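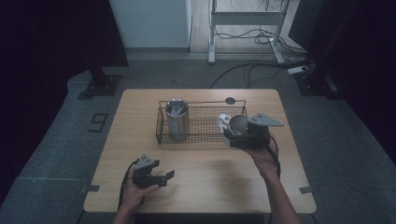 Suche Suchbegriff eingeben Los
Start Presse Prüfberichte Termine Kontakt

Saltport stellt Ergebnisse des Greifervergleichs vor
April, Redaktion Saltport Presse

Das Prüflabor Saltport hat zwei handgeführte Greifer der Anbieter Magyar und Balach miteinander verglichen und rät Anwendern zur Zurückhaltung. Beide Geräte werden als weitgehend ausgereift beworben. Nach 850 Durchgängen teilt Saltport diese Einschätzung nur mit Einschränkungen.

Geprüft wurde eine alltägliche Aufgabe: Edelstahlbecher unterschiedlicher Höhe mit dem Greifer fassen, anheben und in einen schwarzen Drahtkorb stellen. Beide Greifer werden von Hand geführt, einer rechts, einer links, das Kabel läuft jeweils am Unterarm entlang. Zum Einsatz kamen Finger mit heller Polsterung, dazu ein zweiter Satz ohne Polster.

Am glatten Metall zeigten sich die Unterschiede schnell. Der Greifer von Magyar hielt den niedrigen Becher mit weiter Öffnung zuverlässig, verlor den hohen jedoch in 7 von 200 Durchgängen beim Absetzen. Balach kam bei gleicher Anzahl auf sechs Verluste. Einen Sieger kann Saltport daraus nicht ableiten, auch wenn die Vertriebsunterlagen beider Häuser das vermutlich anders lesen werden. Ohne Polster rutschten die Becher bei beiden Modellen deutlich häufiger, eine belastbare Quote liegt dafür noch nicht vor.

Kritisch bewertet Saltport die Kabelführung. Wer beidhändig arbeitet, achtet nach kurzer Zeit mehr auf die Leitungen als auf den Becher. Auch spiegelnde Innenflächen bleiben für die kameragestützte Auswertung schwierig – die Angaben beider Anbieter zur Erkennungsrate ließen sich im abgedunkelten Prüfraum nicht nachvollziehen.

Offen ist zudem, wie weit sich von Hand geführte Griffe auf einen Roboterarm übertragen lassen. Der Standort Misovstead soll dazu eine eigene Messreihe mit denselben Bechern durchführen. Bis diese vorliegt, empfiehlt Saltport, Kaufentscheidungen nicht allein auf Vorführungen der Anbieter zu stützen und eigene Werkstücke mitzubringen.

Der Prüfbericht kann bei der Pressestelle Saltport angefordert werden. Die Rohdaten werden auf Anfrage mitgeliefert.

Zurück Weiter Alle Meldungen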